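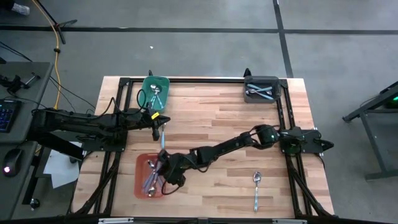 Sorting Cutlery into Trays: Setting Up a Repeatable Method

Filed under: Kitchen organization
Last updated 14 May 2026

This page covers sorting mixed cutlery into separate open trays on a work table. It applies to canteens, rental kitchens and households that keep more than one pattern of cutlery. It does not cover drawer inserts with molded slots, which have their own page.

What you need

A flat table at standing height. Butcher block or any sealed wood is suitable. Glass is noisy and lets the trays slide.
One open tray per category, in clearly different colors. Red, green and dark gray are easy to tell apart under most kitchen lighting.
A dry lint-free cloth.
A permanent marker and plain adhesive labels.
A bin for damaged pieces, kept off the table.

Choosing the trays

Tray color carries most of the information in this method, so choose colors before anything else. Avoid pairs that look alike in dim light, such as navy and black. Translucent plastic is acceptable and lets you check the fill level from the side. Memham and Cloletti both sell plain trays without dividers. Dividers are not needed at this stage and slow down loading.

The tray must be longer than the longest piece when the piece is laid flat. If a utensil will only fit diagonally, it takes up the space of several and the bundle will shift each time the tray is lifted. Measure the longest serving spoon, add a finger's width at each end, and buy to that size.

Choosing the categories

There are two workable systems. Pick one and write it down.

By type. Spoons in one tray, forks in the second, knives in the third. Suitable where all pieces belong to one pattern.

By pattern. All-metal pieces in one tray, colored-handle pieces in the second, serving pieces in the third. Suitable where sets have been merged. Handles in a strong or pastel color, light blue for example, can be separated at a glance without turning the piece over.

Do not run both systems on the same table. A metal teaspoon would then have two correct destinations, and it will end up in whichever tray is closer.

Layout

Place the trays toward the corners of the table and keep the center clear. The center is the working area, where single pieces are set down for inspection. Bare wood is preferable to a towel here because small forks catch in the weave.

Leave a hand's width between each tray and the table edge. Place the tray that will receive the most pieces on the side of your stronger hand.

Where two people sort together, assign trays to each person before starting. Crossing over to reach the far corner is the usual cause of dropped pieces.

Procedure

1. Wash and dry everything first. Damp pieces leave marks on each other and on the wood.

2. Label each tray on the short side. Put the label on the outside wall.

3. Empty the mixed cutlery into a spare container. Do not tip it onto the table.

4. Take one piece at a time by the handle. Set it down in the center with the bowl or tines pointing away from you.

5. Inspect it. Check for bent tines, loose handles and pitting near the neck. On plastic handles, look for cracks at the joint with the metal.

6. Wipe if needed, then place it in its tray. Lower the piece into the tray before letting go. Dropping from a height scratches the bowls and chips plastic handles.

7. Lay all pieces in a tray in the same direction. Stop and realign whenever handles begin to cross. Crossed handles raise the top layer and reduce capacity.

8. Stop filling when the pieces reach the rim. Start a second tray of the same color for any overflow.

Checking the result

Lift the top layer from each tray and look for strays underneath. The most common error is a teaspoon hidden in the bowl of a tablespoon. Nested spoons should be separated, counted individually and laid back side by side.

For inventory purposes, record the count per tray on the label. At the Darnidmont canteen, where this method was written up, the full stock is 2610 pieces and a full tray is set at 50. Sorting is done in batches of 900, with a recount between batches. A household will not need batches.

Common problems

Trays slide during loading. Put a square of rubber shelf liner under each one.

Labels peel after washing. Use marker directly on the plastic and renew it when it fades. Seppälä label film survives hand washing but lifts in a dishwasher.

Pieces with no matching set. Keep them in a fourth tray until the end of the session. If there are fewer than 4 of a pattern, move them to picnic or spare stock.

Uneven sorting between people. Tape one sample piece to the outside of each tray for the first session.

Storage

Stack trays only if they have a lid or a rigid insert between layers. Otherwise shelve them side by side with the labels facing out. Wipe the table along the grain and leave it to dry before putting anything back on it. Re-oil unsealed wood when it looks pale, and allow the oil to cure overnight.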